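4.2. Lo que pasó con el puesto de clasificado

Cuando llegué a Gumido pensaba escribir sobre tiempos de ciclo, la verdad, y acabé escribiendo sobre conversaciones. El taller tiene 8 personas por turno y hasta mayo las piezas se separaban a mano, de pie, con la radio puesta (¡y con unas discusiones sobre fútbol que me habría gustado grabar!). Con el sistema de Codport, el brazo empuja y agrupa, y quien antes clasificaba ahora prepara el tablero, vigila y decide cuándo parar. Transcribí 346 intervenciones de esas semanas y en 80 de ellas alguien habla de «esperar», una palabra que en las entrevistas previas casi no salía. La figura 3 recoge la tarea de empuje con bloques de formas y colores distintos, la que usamos también para formar a la plantilla.

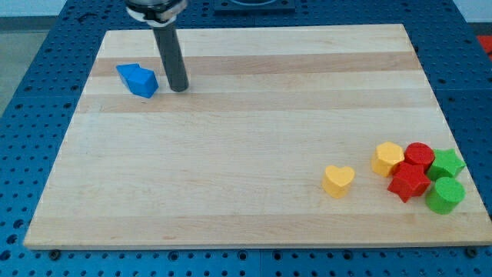
Figura 3. Tarea de empuje sobre tablero de madera, con el bloque azul junto a la punta del brazo.

Na-rae Jin me comentó que el cansancio no se le había ido, que se le había mudado de la espalda a la cabeza, y que a media mañana echaba de menos tener las manos ocupadas. Me lo repitió dos veces, por si no lo había apuntado bien.

Yo esperaba más miedo al despido y encontré sobre todo dudas sobre el oficio: qué se le enseña ahora a un aprendiz, quién firma cuando una pieza acaba donde no toca. En Kwon, con un proceso parecido, esa firma la pone el encargado; en Gumido sigue sin estar escrito. Vuelvo a ello en la sección 5, con los datos de Kesar.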